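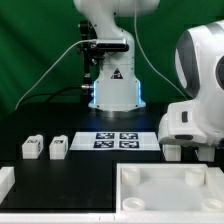

Wendville, fevereiro

Fui à sessão de esclarecimento sobre a biblioteca do bairro Esteban e saí de lá com mais dúvidas do que levava. Já desconfiava que ia ser assim, porque quando a câmara chama "esclarecimento" a uma coisa é sinal de que a decisão está tomada e falta só ver quem reclama.

Para quem não anda a seguir a história: a câmara quer entregar a gestão do edifício à Festent, uma empresa de eventos que até agora conhecíamos das tendas da feira de verão. A biblioteca continuaria lá dentro, dizem, num espaço "requalificado". O resto do piso térreo passaria a ser uma sala polivalente para alugar. O contrato seria de 27 anos. Perguntei porquê 27 e responderam-me que era o prazo considerado adequado à recuperação do investimento. Perguntei qual era o investimento e disseram que isso constava do anexo. O anexo não estava disponível.

Não sou contra mudanças no edifício, convém dizer. Quem lá vai sabe que o telhado mete água junto à secção infantil e que no inverno se lê de casaco vestido. Há um balde ao pé da janela que já faz parte da mobília. Se alguém aparecesse com uma proposta séria para arranjar aquilo, eu era a primeira a assinar por baixo. O que me custa a engolir é que o telhado tenha ficado anos sem uma telha nova e agora sirva de argumento para entregar a casa inteira.

Depois há o estudo. Projetaram um gráfico segundo o qual a biblioteca recebe, em média, 53 utilizadores por dia, e o tom era de quem mostra uma radiografia feia. Ora, eu acho 53 um número bastante bom para um sítio que fecha à hora de almoço e às seis da tarde já tem a porta trancada. Ninguém explicou como foi feita a conta. Entram os miúdos que vão para a sala de estudo? E as pessoas que lá vão ler o jornal e não requisitam nada? Uma senhora na fila de trás fez esta mesma pergunta, melhor do que eu a teria feito, e a resposta foi que a metodologia era a habitual.

Falou-se muito de Grillusano, como é costume. Grillusano é o exemplo que serve para tudo: têm a piscina, têm o parque, têm uma biblioteca "dinamizada" por privados que é um sucesso. Fui lá no outono, por curiosidade, antes de saber que isto nos ia cair em cima. O edifício está bonito, não digo que não. Tem boa luz e cadeiras onde apetece ficar. Mas a sala de leitura estava fechada por causa de um evento de uma marca de colchões, e a funcionária ao balcão aconselhou-me a telefonar antes de vir da próxima vez. Telefonar antes de ir à biblioteca! Talvez tenha tido azar com o dia, admito. Gostava era de saber quantos dias por ano são dias de azar, e isso também devia estar num anexo.

O ponto que mais me incomoda é o horário. Na apresentação garantiram que "o serviço público será integralmente mantido", e é uma frase que soa bem até se tentar perceber o que é o serviço. Manter os livros nas estantes? Manter as pessoas que lá trabalham? São duas funcionárias, conhecem toda a gente, e na sessão não se disse uma palavra sobre elas até alguém perguntar. Ficámos a saber que a situação delas "será analisada". Eu, se lesse isto sobre o meu emprego, não dormia descansada.

Também não percebi a pressa. O prazo para enviar contributos é de cerca de 3 semanas, e o formulário só existe na página da câmara, num menu onde tive de carregar em tudo até dar com ele. Metade de quem usa a biblioteca vai lá precisamente porque não tem computador em casa ou não se entende com ele. Sugeri que pusessem formulários em papel no balcão. Tomaram nota. Tomaram nota de imensas coisas, aliás, e eu gostava de um dia ler esse caderno.

Houve quem me dissesse à saída que sou pessimista e que mais vale uma biblioteca com colchões do que biblioteca nenhuma. Pode ser. Só que ninguém nos mostrou as contas que provam que a escolha é essa. Quanto custa o telhado? Quanto paga a Festent por ano? O que acontece se desistir a meio, com as obras por acabar? Com essas respostas na mão até posso mudar de ideias, e escrevo-o aqui com todas as letras para me poderem cobrar depois.

Entretanto pedi o tal anexo por escrito, com o número do processo e tudo. Deram-me um comprovativo carimbado que está agora preso ao frigorífico. Enviei também o meu contributo pelo formulário, que à primeira tentativa apagou tudo quando carreguei em submeter, por isso escrevam o texto noutro lado e depois colem. Quem quiser copiar as minhas perguntas está à vontade, deixo-as nos comentários. E se alguém tiver ido à sessão da tarde, a que não pude ir, diga-me se lá responderam à questão do horário.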